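How do you show a robot what to do?

A robot does not know how to pick up a sock, close a drawer or put a toy back in its box. Someone has to teach it. One way is to write out every step as computer code, but that takes a very long time, and homes are full of soft, bendy things that never sit the same way twice. So people often teach robots by showing them.

There are two main ways to do the showing.

The first is remote control. A person sits at a desk and moves a set of levers, and a robot arm copies each movement. The robot remembers what its own joints did. This works well, but the arm is heavy and it has to stay where it is bolted down.

The second way is to leave the arm out and keep only the hand. The person holds a gripper, which is a simple robot hand with two fingers, and does the job with it. A camera on the gripper records what happens. You can carry it into a kitchen, a shed or a bedroom. 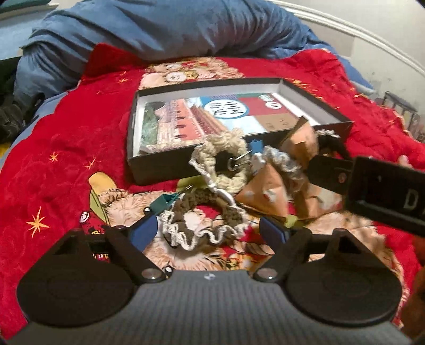 Each go at a job is called a demonstration. One demonstration is usually short. At Plesari, a workshop where people make these recordings, a tidying job might be shown 160 times before anyone moves on to the next one. The things are moved to new spots between goes, so that the robot learns the job and doesn't just learn one bedspread.

Soft things are harder than hard things. A wooden block keeps its shape when you squeeze it. A loop of rope squashes, twists and swings, and the fingers have to close on a part that will hold.

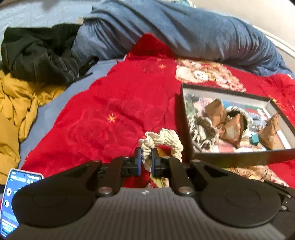 The two blue fingertips are holding a loop of braided rope.

The person doing the showing has some rules to follow. Go slowly. Keep the camera pointing at the job. Use the gripper and not your other hand. If you drop something, pick it up again with the gripper - robots drop things too, and they need to see how to put it right.

Small packets are useful for practice. They come in different shapes, and a pointed one has to be gripped differently from a flat one. 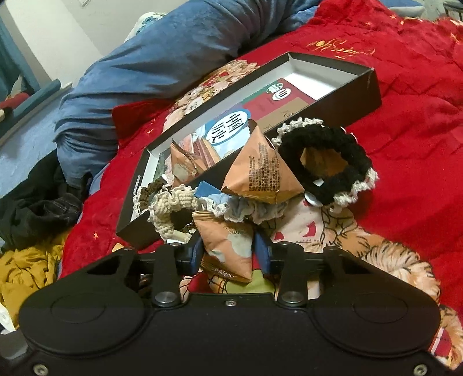 Orange packets and crocheted scrunchies, with a box on a red bedcover.

Afterwards the recordings go into a computer program, which looks for patterns. What did the camera see just before the fingers closed? Which way did the hand move next? With 1000 demonstrations the program has plenty to compare. Then it is tried out on a real robot arm, and if the arm keeps missing, people go back and record more.

Try it yourself
Use a pair of kitchen tongs as your gripper. Put 5 small soft things on your bed and move them into a box, using only the tongs. Ask a friend to watch and write down each step you take.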